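May
Gerasimos Economou

4.2 Pillows and seat cushions

Of all the soft goods in the Hokness set, the gray pillow and its matching seat cushion were the pair we enjoyed most. They look like the dullest things in the house -- same color, same soft cloth -- and yet they behave so differently! The cushion is flat and square and keeps its outline wherever it is put down. The pillow takes a new shape at nearly every touch, and once one end is raised the filling is free to slide toward the other.

We laid the pillow on top of the cushion, on a hard tiled floor, and looked at how the cloth creased when the pillow was handled at one end or pressed near a corner (Figure 6).
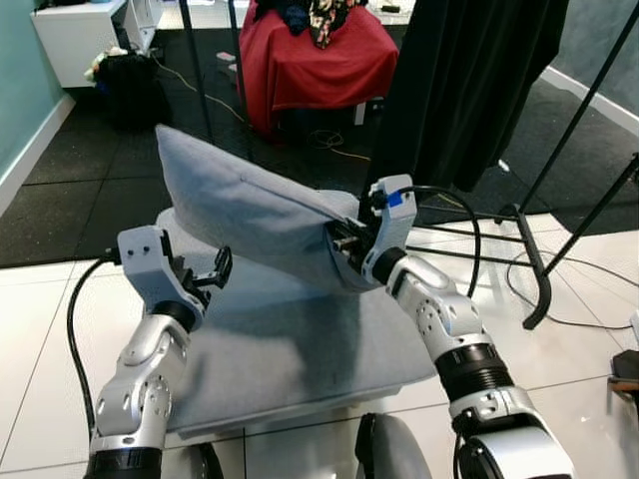
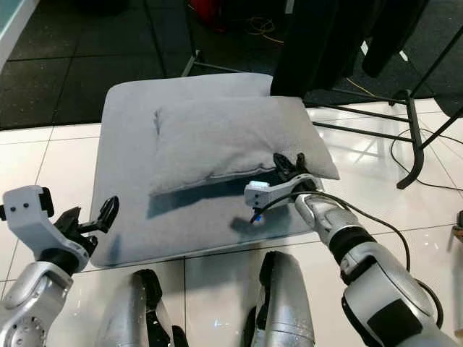

Figure 6. Gray pillow and square seat cushion on white tile.

Seams turned out to be a wonderful guide. On a plain fabric with no print, a seam is often the only line the eye can follow, and a small bend in it gives away a shift in the filling well before the outline changes. Our Boonyarit notes list 99 pillow shapes, sorted by hand into six families, and in most of them the seam alone was enough to name the family. The Farkel covers, which have a piped edge, were easier still.

Matching colors remain the hard part. Where gray lies on gray, the lower edge of the pillow can melt into the cushion, and the shadow between the two becomes the best clue to where one stops and the other begins. We come back to shadows in Section 5, along with the striped Vakent bolsters.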